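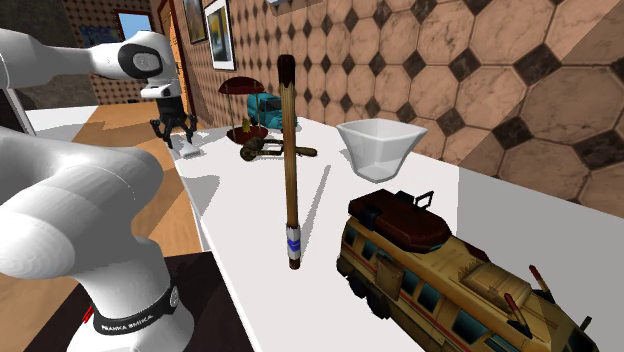
White robot arm at the end of a long countertop.

Reslow Reading Group, Developmental Psychology: July minutes

Opened at 4.10, the biscuits having been dealt with first.

1. Minutes of the last meeting. Agreed, apart from the spelling of Setier, now wrong in three different ways.

2. Sharing study. The Guerra nursery site has finished, giving 126 children in all. Older ones shared more stickers when watched, much like the members of this group. The 27 who ate a sticker stay in the analysis.

3. Parent questionnaire. 300 sent out. Replies are slow and mostly concern parking. Reminder to go out with a shorter form.

4. Money. Rovix has quoted 1,090 pounds for transcribing the interviews. Thought steep. A second quote to be got.

5. Any other business. Whether four-year-olds understand "fair" was raised again and held over again.

Closed at 5.25. Room to be booked for next time, by somebody.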